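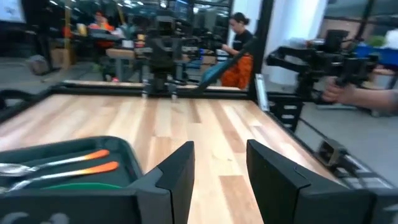 Posted by Marcela Ďurica in Kitchen & Dining, December

Home > Ask > Kitchen & Dining > Wood Surfaces > Unanswered > Log in

Butcher-block table feels rough and dull a few months after oiling. Do I sand it again or just add more oil?

We have a butcher-block table that we use for eating and for most of the food prep, because the counter in our apartment is very short. It came unfinished from a shop called Peltetti. I sanded it with 120 and then 180 grit and gave it four coats of mineral oil over a week. It looked good at first.

Now the end where I do the prep has gone dull and feels fuzzy when I run my hand over it. The other end is still fairly smooth. If I set down a glass with a wet bottom on the dull end, it leaves a ring that takes until the next morning to fade. On the good end it wipes off.

I clean it with a sponge and regular dish soap, two or three times a day. The man at the shop told me to use their Bukeo oil and nothing else, but a bottle is $20 and it seems to be gone after two coats. The ingredients on the back say mineral oil and vitamin E.

The staves are all different colors, from almost white to brown, and I'd like to keep it that way. I don't want a stain or anything that turns it orange. I also don't want to put on a varnish, as I sometimes roll dough straight on the wood.

So do I need to sand the whole top down again, or only the bad end, or can I just keep oiling? And does it need to be moved outside for sanding? It is heavy and we are on the third floor.

Tiina Harju
Top contributor, 176 posts

You don't need to take the whole top down. The fuzz is raised grain. Water swells the fibers at the surface and they stand up when they dry, and the dish soap has been taking your oil off a little at a time. The end you wash most is the end that went first.

What I would do:

Wipe the rough end with a damp cloth, enough to wet it all over, and let it dry overnight. This raises whatever is going to rise. In the morning sand it by hand with 220 grit, with the grain, light pressure. Stop when it feels smooth. Don't go back to 120, you would only put scratches in that you then have to get out again. Fade out toward the middle of the table so there isn't a line where you quit.

Vacuum it, then wipe with a barely damp cloth and wait until it's dry to the touch.

Then oil. Plain food-grade mineral oil from the drugstore is fine and costs much less than what you paid. Put on plenty, leave it a few hours, and wipe off what hasn't soaked in. Do that again the next day and keep going until it stops drinking it. The pale staves and the dark ones may not take it at the same speed, so don't worry if it looks patchy after the first coat.

After the last coat put on a board cream, meaning oil with beeswax melted into it. I use the one from Partanen but any of them will do. The wax is what helps with the glass rings. It wears off, so plan on doing it once a month at the prep end and a few times a year everywhere else. It will darken the wood slightly, the same as the oil did. It won't turn it orange.

Don't forget the underside. If only the top is sealed the two faces take up moisture differently and a wide top can cup. One or two coats is enough down there and it doesn't have to be pretty.

For cleaning, use a wrung-out cloth, soap only where there was grease or meat, and dry it with a towel right after. Raw meat should go on a separate board anyway.

As for moving it, no. Hand sanding one end makes a small pile of dust. Open a window and put a sheet down.

runditz53

I had the same thing and just rubbed olive oil on it. Looks great, been fine so far. $9 for a big bottle.

Tiina Harju

I wouldn't use olive oil. It doesn't dry and it can go rancid in the wood, and then the table smells and gets sticky. If you want something that lasts longer than mineral oil, look at pure tung oil. It takes weeks to cure fully and you'd have to get most of the mineral oil out first, so I'd leave that for another year.

Marcela Ďurica

Thank you, I had not thought of the underside at all. I got 220 paper today and will wet the end down tonight. I'll write back once the oil has gone on.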